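VIRKADCOMBE SUPPORTED LIVING ASSOCIATION
Equipment and Services Group

Minutes of the meeting held on 17/08/2023 in the upstairs meeting room

Present: Zewditu Negussie (chair), M. Sekiguchi, P. Lowther, D. Aske, R. Tranmer (minutes)
Apologies: J. Corrie

1. Minutes of the last meeting

The June minutes were agreed with one change. Under item 4 the hoist service was put down as overdue. It had been booked but not done. RT to correct.

2. Matters arising

The stairlift at number 9 has been repaired. The replacement kettle tippers came in the wrong size and have gone back. DA is still waiting for the refund and will ring the supplier again.

3. Kiline garment handling service — review of offer

Papers had gone round beforehand: the Urnau quotation, the service description and PL's notes from the demonstration. ZN asked that the group come to a view on whether to take up the trial, and leave the longer contract for later in the year.

3.1 What is being offered

PL went over the offer for those who had not had time to read it. Kiline is a two-armed robot supplied by Urnau on monthly hire. The hire covers the machine, a rail, delivery, setting up in one room, remote help on weekdays and one visit a month. The tasks listed for the first stage are taking tops off a hanger, putting them back on a hanger, and laying them out on a flat surface for a person to fold. Trousers, bedding and anything with buttons done up are listed as "later".

The trial would be 30 days. The quotation is £1,068 for the trial, with a returnable deposit of £459. If we carry on after that the hire is £557 a month, paid a quarter ahead. VAT is not included in any of these.

MS asked whether the deposit covers damage to clothing. PL said it did not. Damage to clothing is dealt with in section 8 of the service description, where the firm agrees to replace items "at fair value". The group thought this was too loose. A resident's favourite jumper may be worth very little second-hand and still matter a good deal.

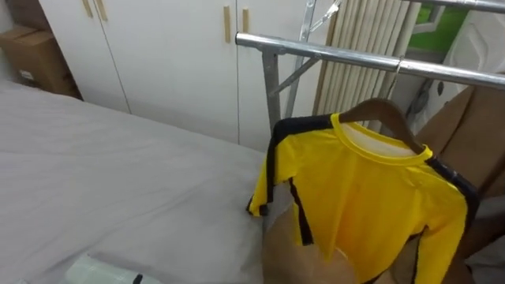
3.2 Space and furniture

DA had measured the two rooms put forward. The ground floor laundry is too narrow once the dryer door is open. The spare bedroom at number 14 would do, but the bed would have to stay where it is as the wardrobe cannot be moved, and the rail would go on the window side. Urnau say a made bed is acceptable as the flat surface so long as the sheet is plain and pulled tight.

DA raised the radiator. If the rail stands in front of it the heating in that room may need to be turned down when clothes are left hanging. MS did not think this was a reason to refuse the trial but wanted it written into the room plan. Agreed.

Sockets: the machine needs one to itself. No extension leads across the doorway.

3.3 The demonstration

PL and MS attended and reported back. Both had gone expecting it to be faster. PL's notes say the arms work at a steady, careful pace and that a member of staff would have a shirt off a hanger well before the machine. Set against that, it can be left to get on with a pile provided someone is within call. MS said the part she had watched most closely was the shoulder of the garment, as this is where our own residents with weak grip have trouble. One hand takes hold there and the other is brought in for the sleeve or hem.
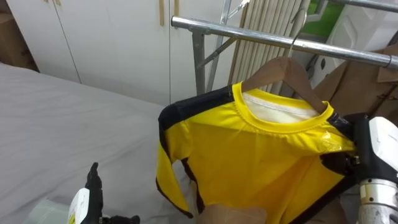 MS had asked the engineer about stretching at the neck. He told her the grip force can be set in three steps and that knitwear should always be on the lowest. She would like this set by Urnau and locked, so that it cannot be changed by accident. PL to put this to them.

There was some discussion about shiny and slippery fabrics. Sports tops are a large part of what the younger residents wear, and PL felt that any trial which left them out would tell us little. The service description says "most common fabrics" without listing them. ZN asked for a list in writing.

Noise was not a problem at the demonstration. PL could hold a conversation next to the machine.

3.4 Staff and residents

ZN said she had spoken to the residents at number 14. One was keen, one was not bothered, and one did not want it touching her things. Her clothes are to be kept out of the trial altogether, and there must be a separate basket for them with her name on it. This is to be in place before the machine arrives and not sorted out afterwards.

DA asked whether the hours saved would be taken off the rota. ZN said no. Rota hours are not part of this item and will not be changed on the strength of a month's trial.

Training is two hours for up to six staff, on site. MS thought two hours was short. The night staff would need to know how to stop the machine even if they never use it.

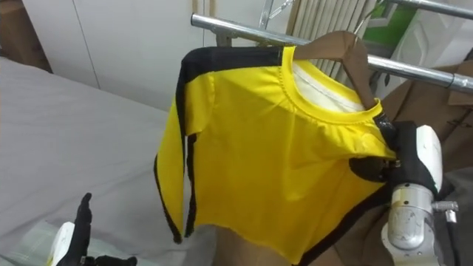 3.5 What we would record

MS had drafted a one-page sheet for staff to fill in at each session: type of garment, whether it was finished without help, whether anyone had to step in and at what point, and any marks or pulled threads. RT asked for a column for the hanger, as the ones in the house are a mixture and the thin wire sort may behave differently from wooden ones. Added.

PL pointed out that the machine has cameras and that the service description allows Urnau to keep recordings for 90 days for fault finding. The group was not happy for this to happen in a bedroom without a proper notice on the door and consent from everyone in the house. ZN to take it up with our data protection adviser. No start date to be agreed until there is an answer.

3.6 Decision

The group agreed in principle to the trial at number 14, subject to the following:

Clearer wording on damaged clothing (PL)
Fabric list in writing (PL)
Grip setting locked for knitwear (PL)
Answer on recordings and consent (ZN)
Room plan to include the radiator and socket (DA)

MS wished it noted that she supports the trial but not the quarterly payment terms, and would want monthly terms before going any further.

4. Shower chairs

Two quotes received, third awaited. Held over.

5. Any other business

DA reported that the batteries in the door sensors at number 9 are due. RT to order.

6. Next meeting

To be fixed once Urnau have replied. RT to circulate dates.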